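튜브 랙에 크기가 다른 튜브를 같이 꽂아도 되나요?

Skillix
동네 과학 교실에서 색소 물로 혼합 실습을 준비하고 있습니다. 노란색은 큰 튜브, 빨간색은 작은 튜브에 담았고 뚜껑은 둘 다 연두색 나사식입니다. 랙은 구멍 뚫린 파란색 플라스틱이고요.

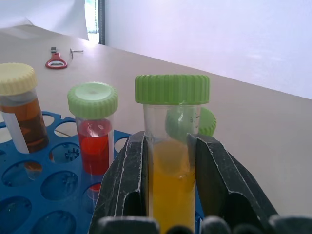

작은 튜브를 큰 구멍에 꽂으면 기울어져서 옮길 때 불안합니다. 랙을 하나 더 사야 할지, 지금 것으로 버틸 방법이 있는지 궁금합니다. 수업은 1월이고 학생은 13명입니다.

Arnulfo Ccori
랙 구멍 지름부터 재 보세요. 튜브 바깥지름보다 2mm 넘게 크면 흔들립니다. 저는 작은 튜브에 종이테이프를 두 바퀴 감아서 맞춥니다. 눈금은 가리지 않게 아래쪽에 감으세요. 구멍 안쪽에 지지대가 있는 랙이면 끝까지 눌러 꽂아야 덜 기웁니다. 큰 튜브는 한쪽에 몰지 말고 양쪽으로 나눠 꽂으시고요. 뚜껑 색이 같으면 학생들이 바꿔 닫으니까 뚜껑 윗면에 유성펜으로 표시해 두는 게 좋습니다. 라벨은 옆면에 세로로 붙이면 랙에 꽂은 채로도 윗부분은 읽힙니다.

Vellbridge
그냥 하나 더 사세요. 작은 튜브용은 975원짜리도 있던데요. 배송비는 따로였습니다.

Skillix
재 보니 2mm가 조금 넘네요. 우선 테이프로 해 보고 안 되면 사겠습니다. 감사합니다.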